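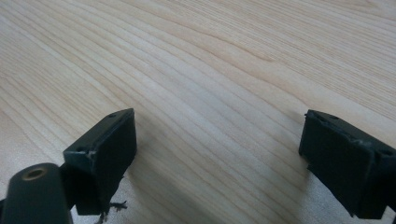 The table, November 2020.

Gönül Dağdelen bought the table from a couple in Carcombe who were moving to a place with a built-in counter. They wanted it gone by noon. She paid them in cash and the man helped her carry it down to the van, going backward, saying "step" each time there was a step.

It was a plain table. The top was pale and the grain ran across it in long bends, with one wide arch near the middle where the lines came together and then spread out again. The woman wiped it with her sleeve before they wrapped it in a blanket.

"We did our taxes on it," she said. "And Christmas."

Gönül drove it home to Gevbridge with the radio off so she could hear if it moved. It moved once, at the traffic circle, and she pulled over and tightened the strap.

Her apartment was on the second floor. The boy from downstairs, whose last name was Hegde and whose first name she had asked for twice and was now too embarrassed to ask for again, took the other end. They turned it on its side at the landing. They took it through the door legs first, and it went in with less than an inch to spare. He would not take money, so she gave him a jar of the green tomatoes she had put up in the fall.

"What was wrong with the old one?" he asked.

"Nothing was wrong with it," she said.

The old one was already in the basement. It had been her mother's, and it was dark and heavy and had a leaf that didn't sit flush. Her brother was coming for it in March, or he said he was. He had a house with a dining room. He had asked for the table at the funeral, while people were still eating off it, and she had said yes so that he would go and talk to somebody else.

She put the new table under the window. Then she put it against the wall, then back under the window. She sat down at it on the short side and on the long side. She had 31 years of things that belonged on a table, and they were all over the floor of the other room in boxes, and she didn't want to put any of them on it yet.

So she ate dinner standing at the stove.

The next morning she drank her coffee standing up too. The light came in and she looked at the arch in the wood. It made her think of a hill drawn by a child, with more hills behind it. She ran her hand over it. There wasn't a scratch she could feel. At her mother's table you always knew where you were by touch. There was the burn from the iron, the place where her brother had dug in with a compass, and a dent at the corner that came from before either of them was born and had no story.

Her brother called at ten.

"I measured," he said. "It fits if I take the leaf out."

"So take the leaf out."

"Then what do I do with the leaf?"

"I don't know. Put it behind a door. That's where Mama had it."

He was quiet. She could hear his television. "What did you get?" he said.

"A table."

"I know a table. What kind?"

"Light," she said. "It's just a light-colored table."

"From Jemico?"

"From some people in Carcombe."

"You don't know what people do on a table," he said, and she laughed, and then he laughed too, which he had not done on the phone since the summer.

After that she went through the boxes. She had told herself she would do one a day, but she did three before lunch. The first was bills and letters. She kept the letters. The second was napkins and the good tablecloth, which was too long for the new table and would have to be folded over or cut. She wasn't going to cut it. The third was from her mother's kitchen drawer, and it was string, candle ends, a church key, rubber bands gone stiff, a deck of cards with no sevens, and a receipt for $887 from a furniture store that had closed before Gönül finished high school.

She sat on the floor with the receipt. It was for a dining table with one leaf. Her mother had always told them the table came from a neighbor who was throwing it out. She had told it often, with the neighbor's name, and how they had rolled it down the street on a borrowed cart. Gönül remembered the cart. She was sure she remembered it. On the back of the receipt was a column of payments in pencil, 10 dollars at a time, each one with a check mark, all the way down the paper and then up along the side.

She called her brother back and he didn't answer. She didn't leave a message. It wasn't the kind of thing she wanted to say after a beep.

In the afternoon she went down to the basement with a flashlight and pulled the sheet off the old table. She got on her knees, which took a while, and looked underneath. There was a paper label glued to the wood with most of the print gone. Beside it somebody had written "7" in chalk. She looked at that for a time. She had eaten at this table most of the days of her life and had never once looked at the bottom of it.

The Hegde boy came down for his bicycle and found her there.

"Are you okay?" he said.

"Give me your arm."

He gave her his arm. When she was up she brushed off her skirt and asked him to help her with the sheet, and they each took two corners and laid it back over the top.

"The tomatoes were good," he said. "My dad ate them."

"All of them?"

"With a fork."

"What is your name?" she said. "I'm sorry. I've asked you before."

"Rohan," he said. He didn't seem to mind.

Upstairs it was getting dark. She turned on the lamp and the new table went a little yellow. She took the receipt out of her pocket and smoothed it with the side of her hand. Then she set it down in the middle of the table, on the arch, and got herself a plate and a chair. She had leftover rice and an egg. She ate slowly, with the receipt in front of her, adding up the pencil marks.

She was halfway up the side of the paper when the phone rang.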